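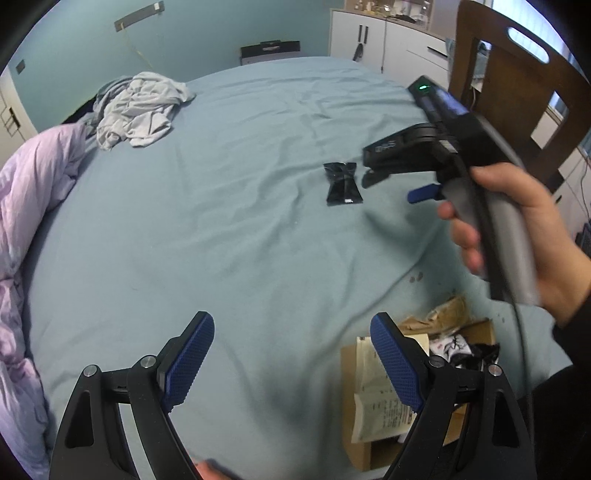

# Grindano 浅蓝床笠

床笠四周带松紧,直接套在床垫上使用,不用塞边。适合家里日常用,也适合出租房和客房。本页介绍面料、尺寸、套法和洗涤方法,下单前请先量好床垫。

| 项目 | 内容 |
|---|---|
| 货品名称 | Grindano 床笠(单件) |
| 颜色 | 浅蓝 |
| 适用床垫 | 200 × 200 厘米 |
| 面料 | 含棉 77%,其余为聚酯纤维 |
| 松紧 | 整圈 |
| 售价 | 106 元 |
| 供货 | Trondonent 家居用品 |

售价只包含床笠一件。枕套和被套另售,同色枕套的货量不固定,需要的话可以在订单备注里写明,我们发货前会告诉您有没有。

## 面料

这款床笠用的是平纹布,没有印花,也没有提花。布面偏薄,手感软,新拿到手时略有一点硬,洗过之后会好一些。面料里加了聚酯纤维,晾干比纯棉快,耐磨也好一点,吸汗则不如纯棉。出汗多的人建议选我们的纯棉款,价格高一些,颜色相同。

不同批次染色会有轻微差别,浅色尤其明显。白天靠窗看,颜色可能偏绿一点;晚上在暖色灯下看,会显得灰一些。如果您打算一次买两件换着用,请放在同一个订单里,我们尽量从同一批里拿。分开下单的,颜色不保证一致。

## 褶皱

经常有顾客问,为什么套好以后床面还是不平。平纹薄布本身容易起皱,没有做过免烫处理,坐过、躺过或者拖动过东西,都会留下横的或斜的折痕。想要床面平整,可以在晾到半干时套上去,让松紧把布拉开,再自然干透。也可以用中温熨斗熨一遍,先熨中间,后熨四角,松紧部分不要熨。

如果整张床面都松,并且用手一捏就能提起一大块布,多半是尺寸不合。先检查四个角的接缝有没有对准床垫的角,再检查松紧是不是已经翻到床垫底下。两样都没有问题,就需要重新量床垫。

## 在床上拆包裹、理东西 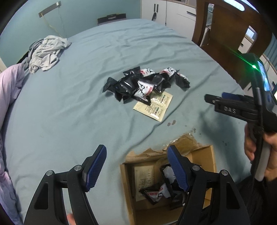 浅色床笠当临时台面用很方便,小件东西放在上面一眼就能看见,但弄脏了也一样显眼。建议先铺一条旧毛巾或者一块干净的布,再把箱子放上去。纸箱拆开后,撕下来的箱盖和残留的胶带最好马上拿走,像这样带着透明胶带的纸片平摊在床笠上,胶面如果朝下,撕的时候容易带起布毛。箱口上方那几处深色小印子在浅蓝布上就很清楚,遇到这种情况先别搓,处理办法见下一节。中间那堆黑色和白色的小包装边缘是锯齿形的,放着没有关系,收的时候拿起来,不要贴着布面一把扫进箱子里,薄布经不起反复刮。说明纸一类的印刷品也请不要长时间压在潮的布面上,油墨可能会沾色。

在床上折衣服没有什么要注意的。深色新衣服第一次洗之前,不要堆在浅色床笠上过夜,天热出汗或者房间潮的时候,有可能串色。

## 局部去渍

发现污渍后尽快处理,时间越久越难去掉。

1. 用干的白布或者纸巾按在污渍上吸,从外圈往中间按,不要来回擦。
2. 在布的背面垫一块旧毛巾,用冷水把污渍处打湿。
3. 滴少量中性洗涤剂,用手指轻轻按开,等几分钟。
4. 用湿布把洗涤剂擦净,再整件下水洗。

茶、咖啡和酱汁按上面的步骤做一般够用。油渍要多放一点洗涤剂,可以重复一次。不知道是什么弄上去的,也先用冷水,热水会让一部分污渍定在布上。含氯漂白剂不能用,用过的地方会发白发黄,这种情况不在退换范围内。

## 怎么套

一个人就能套。先把床笠抖开,找到缝有洗标的那一角,洗标应放在床尾右侧。从床头的一个角开始,把角套到底,手伸到床垫下面把松紧拉平,然后套斜对面的角,最后套剩下的两个角。先套相邻两个角也可以,但最后一个角会比较紧,不要硬拽缝线。

床垫贴墙放的,先把床垫往外拉一点再套。床上另外加了薄垫的,请把薄垫一起算进厚度里。加得太厚,床笠翻不到底下,睡一夜就会从角上脱开。

## 洗涤和存放

- 第一次使用前单独洗一次,水里有轻微浮色属于正常。
- 可以机洗,水温用冷水或者温水,转速选中档。
- 与深色衣物分开洗,与带拉链、魔术贴的衣物也分开。
- 可以低温烘干,快干的时候就取出来。高温会伤松紧。
- 晾晒时翻到背面,避免长时间暴晒。
- 收起来之前要完全干透,不要放樟脑丸,直接接触布面会留印。

松紧是最先老化的部分。按每周换洗一次算,保修期为 2 年,期间松紧断开或者脱线,可以寄回来换。布面磨薄、褪色和人为划破不换。松紧也可以自己找裁缝换,我们的缝法是包边穿入,拆一小段就能抽出来。

## 发货和退换

每天下午三点前的订单当天打包,星期五下午三点以后的订单顺延到下一个工作日。床笠折好后装在纸袋里,外面再套快递袋,不用塑料硬盒。和被套一起买的会装纸箱。

收到后请先打开看颜色和尺寸。没有下过水、洗标没有剪掉的,可以退换。尺寸量错也可以换,寄回的运费由买家出。布面有破洞、染色不匀或者缝线脱开,请拍下有问题的位置发给我们,运费由我们出,不需要等退件寄到,确认后就会补发。

换货请找 Aranka Szalai,批量采购请找 Lajos Pintér。旅馆和公寓一次订满 200 件的,可以加缝房号布标,颜色仍然只有浅蓝。布标上的字请在下单时一并发来,缝好以后不能改。

## 同系列

- Grindano 纯棉床笠:尺寸相同,布面更厚,晾干慢一些。
- Mahmoud 枕套:信封式开口,没有拉链。
- Divton 防水床垫罩:套在床笠里面用,翻身时有轻微声响。

防水床垫罩和本款床笠一起用时,请先套床垫罩,再套床笠,两层的角都要对齐。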